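Noemí Nava

Okay, bin thread! I have been sorting the back room in Purngate since June and I finally have opinions – so many opinions.
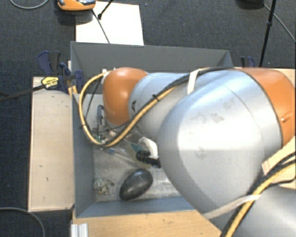
Gray bin, light wood all around it. My favorite kind of corner.

First up: I love a plain gray bin. Rectangular, thin walls, sides that slope. You can find whatever you dropped in there without emptying the whole thing onto the floor.

The light wood helps too! My old setup in Fanville was a black table and I lost every single dark screw I ever put on it. Wood that pale and a gray bin together are so easy on the eyes at 7 in the morning.

Also a big fan of the dark carpet. Drop a washer on concrete and it rolls to another county. Drop it on carpet and it just stays there waiting for you :)

My system now is one bin per job. Stuff for today goes in, and whatever is left at the end goes back on the shelf before I switch off the lights. I used to have 2 bins going at once and mixed them up constantly.

The labels are still a mess – I printed 234 of them and then changed the naming halfway through, so half the shelf says "Dabbas" and the other half says "D. parts." Same stuff! Fixing that this week.

If you have a good way to label a sloped side so the corners don't peel, please tell me. I've tried tape, I've tried tags on string, and the tags are winning so far.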